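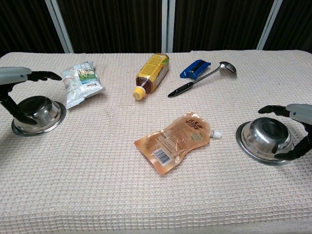

Up at five. Coffee, then out to the mill before the night crew had changed. It was dark and there was frost on the handrails, the first I've noticed this November. The mill had been down since a little after midnight and the isolation was already signed, so we were able to start washing out by six.

This is the reline on the big ball mill at Nolholm, the one we put off from September. I want to get the details down while I remember them, as the shift log only has room for one line per job.

First thing was the inspection. Meinir Cadwaladr went in with me once the air test was clear. The feed end is in better shape than I thought it would be. The head liners have worn evenly and I would leave them for another run. The shell is a different matter. The third and fourth rows from the feed end have lost nearly all of their lift, and two plates have cracked clean through at the bolt hole. That explains the leak we had been chasing on that side for a month. We kept tightening the bolts and the slurry kept coming. I had blamed the rubber washers. Meinir said in October that it was a broken plate, and I should write here that she was right.

We measured what we could reach. Thinnest plate was 18 mm. I don't like going under 25. Hours on this set were 2954, which is poor. The set before went a good deal longer on the same ore, but that was before they raised the ball charge and went to the bigger top size. I have said my piece on that to the planning people and won't repeat it here.

Old bolts were the usual trouble. The first dozen knocked through with the hammer and then we hit a run of them that had peened over and had to be cut. Lost most of the morning to it. Visitación Zabala had the outside crew and she moved two people from the chute job over to help, so the discharge chute will now be late. It can't be helped. The chute can be finished while we're inching the mill, if the scaffold is out of the way.

Lunch at one in the truck. Cheese sandwich and an apple. Called home, no answer, called again at three and got through. The furnace man had been and wants to come back with a part.

Afternoon went better. New plates are from the Kilidholm foundry, 222 pieces on the delivery note, counting the lifters. I had them laid out by row yesterday and that saved a lot of walking. One lifter has a casting lump on the back face, which will stop it from sitting flat. Ground it off and it seems fine now, but I chalked the number in my notebook and will check that position at the first shutdown. Another has the bolt slot a bit tight. The fitters got it on with some filing. I'll write to Kilidholm about both. The last lot from Marwat had no such problems, but they took twice as long to arrive.

By seven we had the first two rows in and torqued. Liner handler was slow, a hydraulic hose weeping at the swivel. The spare hose in the container turned out to be for the old machine at Samham, wrong fitting at one end. A new one is coming up by van tonight. If it isn't here by six I will have them go on with the weeping one and a drip tray, and keep an eye on the oil level.

Things for tomorrow:
Retorque rows one and two before anything else.
Ask for more thread paste, we are down to the last tub.
Find out who has the long socket.
Order new washers, the whole box, and throw out the old ones.
Mark the cracked plates and keep them for the foundry to look at. Do not let them go in the scrap bin.

At this pace we'll be a shift over. I told the control room so at handover and they took it better than I expected. Meinir thinks we can get it back on the discharge end, where the bolts look cleaner. I'm not counting on it.

Got in at half past eight. Soup, a hot shower. My left shoulder is sore from the hammer, which I shouldn't have been holding in the first place. Alarm set for five again.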